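4.2 Keyboards brought from home

We had expected the keyboards to be the dull part of this study. When we first planned the home visits in Ferncombe, our questions were mostly about chairs, lamps and the height of tables, and the keyboard got a single line on the form. It was Setareh Rezaei who noticed, while reading through the early interviews, that people kept steering the talk back to it. They would answer a question about their chair politely enough, and then tell us at some length how they had picked their keys, and what a sister or a roommate had said about the color.

Of the 175 people we spoke to, 68 had bought a keyboard with their own money, even though their employer or school had already given them one. We went back to this smaller group in February and asked them to tell us about the choice in their own words. Color came up early in nearly every talk, often well before sound or feel. Several people liked a soft, slightly old-fashioned look (one woman said hers made her think of her grandmother's kitchen tiles, and she meant it as high praise), and pale greens and creams were spoken of with special fondness. Figure 3 shows a compact keyboard of this kind, with a pale green case, cream and pinkish-beige keys, and a green space bar. 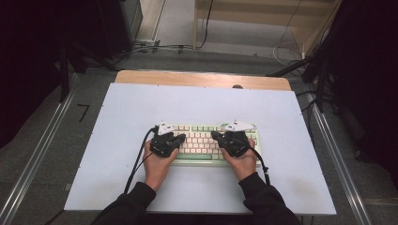 Figure 3. A compact keyboard in pale green and cream on a white board, with both hands over the keys.

4.3 Size and the space around the hands

The second theme was size, and here our speakers agreed with each other much less. Those who favored a small keyboard talked warmly about the room it gave back to them — room for a notebook, a plate of toast, a sleeping cat in one case. Those who had tried one and given it up missed their number keys, and some of them were still a little cross about it. Manouchehr Karimi's earlier interviews with bookkeepers in Nimer met the same complaint, so we were not surprised to hear it again.

What did surprise us was how much people cared about the surface underneath. A good many had put a mat, a board or a folded cloth between keyboard and table, and they could explain the choice in loving detail: the sound was softer, the table was spared, or the colors simply looked nicer together. We did not have a question about this on the original form, and we are sorry now that we left it out. The remarks we quote in the next section all come from the follow-up talks.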